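Let the Robotics Club Be Slow

June 4, 2019
6 min read
41 shares | 12 comments

Our student robotics club at Drinimside has 23 members, and this year it split over what to build. One group wanted to enter the Trullus sorting contest, where two robots race to clear a bin of plastic parts. The other group wanted to teach a robot arm to write with a calligraphy brush. The brush group won the vote in February by two hands. I help advise the club, and I was on the losing side.

I have changed my mind since then, and I think other clubs should consider doing the same thing.

The usual case for contests is a good one. There is a date, a rule book and a score. Students who have never finished anything learn to finish something. Parents understand it. Schools like it too, for the simple reason that a ranking fits on a poster. I have made that case myself at budget time, and I will probably make it again.

My complaint is with what the score does to the work. In our last two contest seasons, the students found a strategy that worked by the third week and spent the remaining months protecting it. They stopped asking why the arm did what it did. If a part dropped, they slowed down one motor setting and moved on. The two students who wrote the code wrote more code, and the rest carried batteries and made the team shirts.

The brush did not allow that. A brush bends. It holds more ink at the start of a stroke than at the end, and the width of the line depends on how far the tip is pressed down. A student can't look up the right answer in a rule book. Someone has to load the ink, try a stroke, look at the paper and decide what to change.
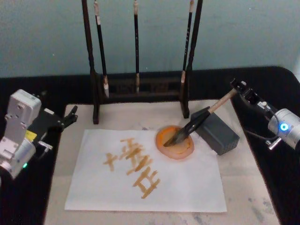 What the students learned

The first thing they learned was that dipping is harder than writing. Everyone on the team had planned for the strokes and had given the ink dish a single line on the schedule. It took up most of the spring. Too little ink gives a dry, broken line. Too much gives a blot wherever the tip first touches down. The team kept a notebook of 166 written sheets, with the press depth and the time in the dish noted for each one.

I read through that notebook over a weekend. It is the best lab record any student of mine has kept. It was written by nine different people, including three who had told me in the fall that they were not technical. One of them had taken brush writing classes as a child and was the only person in the room who could say why a stroke looked wrong. She became the person everyone waited for. In the sorting contest, I doubt she would have had a job.

They also learned to judge work that has no clean pass or fail. A character can be readable and still be poor. The strokes can be in the right places with ragged ends. The team argued about this at length, and the arguments were specific. They talked about where a line thinned out and whether the lift at the end came too early.

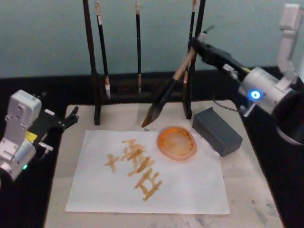 The brush held over the sheet, with two characters on the paper.

There are fair objections. The first is money. The club spent some 900 dollars this year on brushes, paper, ink and replacement parts, and a contest entry would have cost less. I would answer that the brushes and the rack will still be there next year, while a contest kit changes with the rules.

The second objection is that a project like this never ends. That one worries me more. Without a date, students drift. We handled it by setting our own date, an open evening in the school library, and by asking the team to write in front of visitors. We had 126 people come through. Some of the sheets were bad and the visitors saw those too. Several students told me it was harder than a contest, where they could at least blame the other team.

The third objection came from a parent who works at Drukora. He asked what use a robot is that writes with a brush. I don't think there is much use, and I told him so. A robot that sorts plastic parts in a school gym isn't much use either. Both are exercises, and the question is which exercise makes more students think.

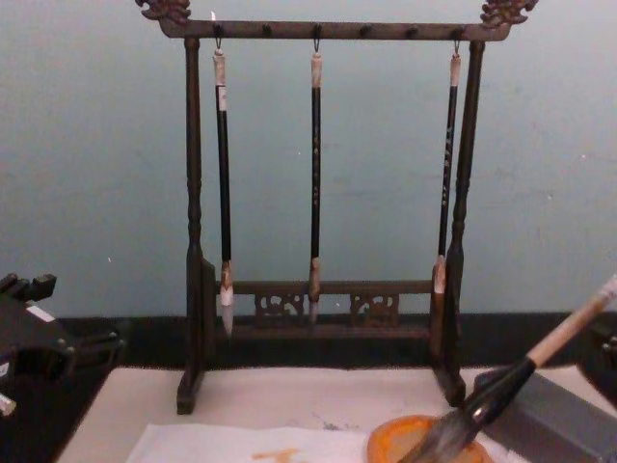 What I would ask of other clubs

I am not asking anyone to quit contests. The Nagano division has a good one for younger students, and I send mine there gladly. I am asking for one year in three, or even one term, given to a task with a soft material in it. Ink works. So would dough or cloth.

Pick something a student outside the coding group already knows how to do by hand. Let that student decide when the work is good enough. Keep every failed attempt and write down what was changed. Set a public date and hold to it.

Our club votes again in the fall. The Trullus group has already started asking the younger members for support, and they may well win this time. I plan to vote for the brush.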